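Nundari opens orders for hand-held gripper sets

Parnport firm Nundari has started taking orders for a hand-held gripper set aimed at small labs that record everyday table tasks for robot training.

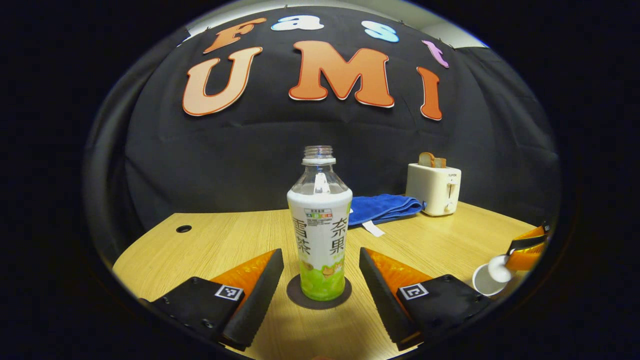
What is in the set

Each set has two grippers with orange fingers, black grip pads and square printed markers on the mounts. The person recording holds one in each hand and works through ordinary jobs with bottles, paper cups and towels. Each gripper weighs 600 grams. The price is $1,175 per set, with shipping extra.

"Most of our buyers have a table, a few household items and one spare afternoon a week," said Elvia Beltrán, who runs sales at Nundari. "They wanted something they could unpack and use the same day."

Early users

A first batch of 208 sets went to labs and training centers in the spring. Heike Fröhlich's group at Furnside has three of them. She said the pads hold well on smooth plastic but that her team would like a smaller finger for flat items – coins and cards are still slow to pick up.

Nundari said a narrow finger is planned and will be sold separately. Spare pads can be ordered now through the distributor, Serrano. New orders ship in January.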